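Rewi Two-Hand Counter Package – planning and price guide

The Rewi package is for cafeterias and office kitchens that want robot hands at a drinks counter they already have. It comes with two five-finger hands, two forearms, the Siltel controller and 14 hours of setup. Dispensers, cups and the table are yours to supply.

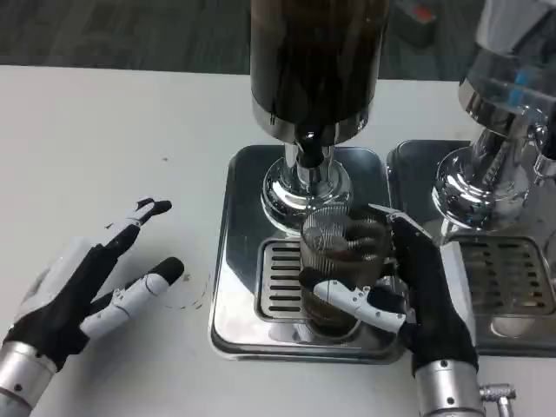 Counter space is the first thing to budget for, and most sites get it wrong on the order form. Measure with the drip trays in place. Two square trays side by side, nearly touching, leave open table on the left for the second hand to rest, and we suggest you plan for the same. Please send measurements before you ask for a quote.

Cups matter too. The hands hold ribbed cups well. Tall paper cups need the soft-grip setting, so tell us if you use them.

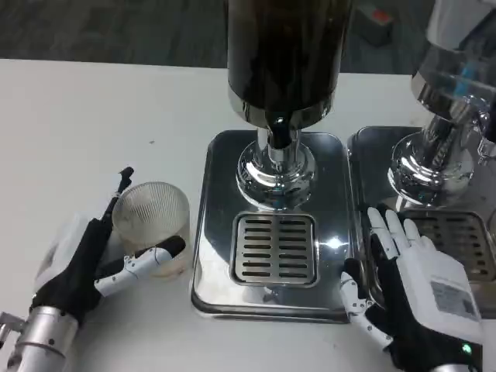 Gloves are a running cost. Budget for 7 pairs a year at a busy counter – fewer if the hands work only mornings. Spare gloves are $800 per yearly pack and ship from our Bindura warehouse. Finger segments are replaced one at a time and are covered for two years.

Power and network should be ready before delivery. Each forearm needs its own outlet. 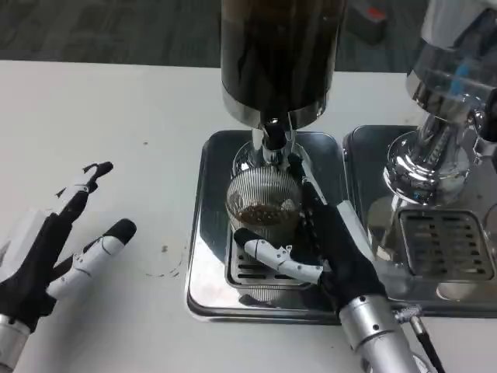
Orders placed in February or later ship with the new wrist fitting. Older forearms can be upgraded at the next service visit.

For quotes, contact Jolene Bright. For site planning, contact Keegan Pirihi.

Prices last updated April 5, 2026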